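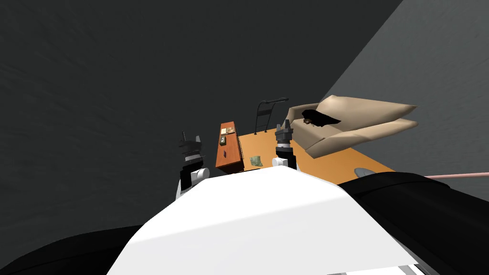

A furnished room with a sloping grey wall.

Home | Studies | Take part | Contact
2 min read

Do sleep gadgets do anything? Doubters wanted

Every winter the shops fill up with pillows, sprays and humming boxes that promise a better night. We at Girkeck have read the claims and most of them are thin. One leaflet rests on a survey of 31 people, all of whom got the product free.

So we are running a trial of our own in February and need over 200 adults who sleep badly and don't expect a gadget to fix it. Believers may apply too, but we have plenty.

You would keep a plain paper diary for 5 weeks. Some of you will get a bedside device, some will get a dud that looks the same, and some will get nothing at all. You won't be told which until we finish. Diaries are filled in before 9 am. If you work nights or have a baby under one, please sit this round out.
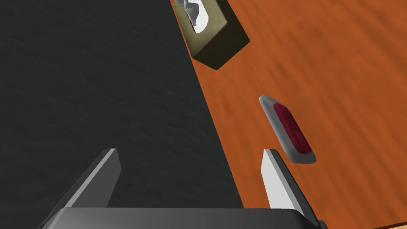
Pádraig Heffernan, who kept a diary for our last round, says he slept just as badly throughout and would do it again, mainly to see the results printed without the maker leaning on anybody.

We pay travel and a flat £200, even if you drop out halfway. No maker is funding this, and none will see the figures first.

To apply, write to Sunita Rawat at the Natedden office with your age, your usual bedtime and anything you have already wasted money on.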